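Laltside Hotel – half board or room only?
Travel Forum > Hotels and Resorts > Spa Breaks

cmoynihan
Posted 18 August 2026
We have four nights booked at the Laltside in October, my wife and I plus her mother. The booking is room only at the moment and the hotel has emailed offering half board for an extra $20 per person per night. Dinner is three courses in the main restaurant, drinks not included. Has anyone done it recently? The last reviews I can find are from before they redid the dining room.
Cormac

saoirse_m
We were there in April and took half board. I would do it again at that price. The main menu is a lot more than $20 a head if you order two courses. The catch is that half board guests get a shorter menu, and it repeated on our third night. Fish, chicken, a pasta and a beef dish that was sometimes lamb. All fine, nothing fancy.

Khalil N
Disagree with the above. We did three nights on half board and by the second evening wished we hadn't. You have to pick a seating at check-in and they hold you to it. Ours was 6:30, which meant getting out of the pool by 5:30 to be ready. The spa is the main reason to go there and the early evening is when it finally goes quiet.
There is a place called Conneely down on the harbor, ten minutes on foot, and we ate better there for not much more.

saoirse_m
They let us switch seatings when we asked at the desk. Maybe it depends how full they are.

Khalil N
We asked twice and got a no both times. It was a holiday weekend, to be fair.

cmoynihan
Thanks both. The walk to the harbor could be a problem for my mother-in-law. Is it hilly?

Khalil N
Flat on the way out along the front, then a bit of a climb if you come back by the church. Stay on the front both ways and she should be OK. A cab was easy to get too.

EoinK
Check what your room rate includes before you add anything. We booked through Gotach and breakfast was in the rate, but the hotel's upgrade email priced it as if we had no meals at all. I rang reservations and they took some off. I had to read the booking number out three times but they did sort it.
Also ask whether the spa is included. Ours was one session a day, mornings only, and the afternoon slot was extra. The thermal pool is lovely. The steam room was closed for both of our days.

cmoynihan
Good tip Eoin. Just looked and ours says "spa access" with no times. I'll call them.

Eabha_Moriarty
Stayed in June. Steam room was open then. Half board people were using a two-hour window, not fixed seatings, so either they changed it or it's different midweek.
If you do go for dinner, ask for a table at the window end. The other end is beside the kitchen doors and you get a draft every time they open.

saoirse_m
Yes, the kitchen end is noisy as well. We got moved on night two.

EoinK
Anyone know if the garden rooms are worth the extra? We were on the road side, second floor, and heard delivery trucks from 6 a.m.

Eabha_Moriarty
Garden side is quieter but the rooms are smaller. No bathtub in ours, just a shower.

cmoynihan
Update – rang them this morning. Spa is mornings only on our rate, same as Eoin's. Half board can be added per night as long as you tell them by 10 a.m. that day, so we'll do the first night and see. No fixed seatings midweek, and they've put a note on for a window table. Thanks all.

Khalil N
Per night is new, that's a much better deal. Try Conneely on one of the others and let us know.
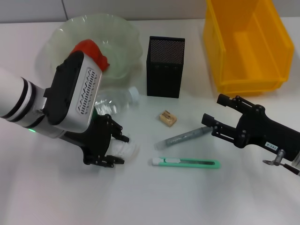

Tabletop with green scalloped bowl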